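Gosmont disassembly cell for desktop computers

The Gosmont cell is a work station for refurbishing shops and IT recycling departments that open many used desktop computers every week. One robot arm does a part of the work inside the case and one person does the other part. It is built and sold by Dronalham, and we have used the same cell in our own refurbishing hall since December.

At the bench, with a tower on its side:
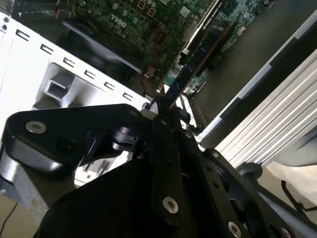
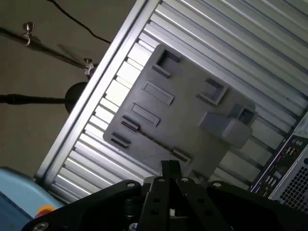
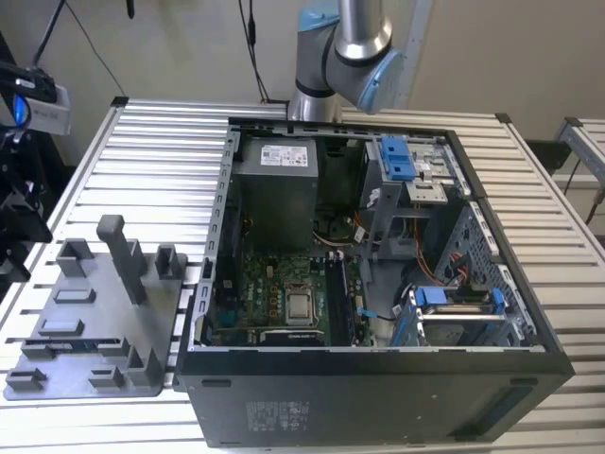
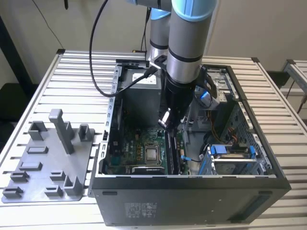 We are often asked if the cell replaces the technicians. In our hall it did not. We had four people on the desktop line before the cell and we have the same four people now, but their day looks different, and we think a buyer should know how before he orders.

What changes for the technician

Before, one person took a computer from the pallet, opened it, removed the parts, tested them and wrote the label. With the cell, the technician puts the tower on the table, takes off the side panel and starts the program from the screen. While the arm is working, he or she tests the parts from the computer before. Olga Baptista, who leads our desktop line, asked for the test bench to stand close to the cell, so that one person can see both. We now recommend this placing to all customers.

The complaint we heard most in the old way of working was pain in the wrists and in the neck, from bending over open cases for a full shift. This is less now. The complaint we hear most in the new way is waiting. The arm is slower than a good technician on an easy computer, and people who are used to their own speed find it hard to leave it alone. Nuno Abreu says he needed some weeks before he stopped watching it.

There is also a new job, which we did not plan well at the start. Somebody must prepare the program for each new model of computer, and must correct it when a case is bent or a part sits differently. We gave this job to Vitória Sampaio, who was a technician for many years and had no education in programming. She had five days of training and after this she prepared her first model alone. If you buy the cell, please choose this person early and give him or her real hours for it.

What is included

Robot arm with gripper
Slotted aluminium work table
Cameras with brackets
Control cabinet and touch screen
Ikance software, with 37 computer models already prepared
Training on your site, five days, for up to four persons
Emergency stop button

What is not included

The test bench, the storage boxes and the connection to your stock system. For the stock system we work together with Yammine, and they will send you their own offer.

What the cell does well and less well

It is good with memory modules, with drive clips and with light plug-in cards, and it does these the same way in the evening as in the morning. It is less good with cables that are tied together, and it does not handle glued parts. Very dusty computers should be cleaned before they go on the table. When the gripper meets more force than it expects, it stops and calls the technician by a sound and a message on the screen. It does not try a second time by itself, because our people asked us for this.

Is it right for your shop?

We advise the cell for shops that handle 2000 desktop computers in a year or more, and where the same models come again and again. In our first full year of planning we count with 2305 computers. If you handle fewer than this lower number, or if every computer is different, a good bench with good light will help your people more, and it costs much less. Please tell us your real numbers and we will give you an honest answer.

Noise and space

The cell needs a flat floor and a normal wall socket. The arm itself is quiet and you can talk next to it in a usual voice. Please leave 100 cm free on the side where the technician stands.

Service

For questions before buying, write to Lourenço Magalhães in sales. For customers who already have the cell, Hermenegildo Huerta answers the service telephone in the mornings, from 8 until 12. In the afternoon you can leave a message and he calls back on the next working day. Spare fingers for the gripper are kept in stock and can be ordered by the pair.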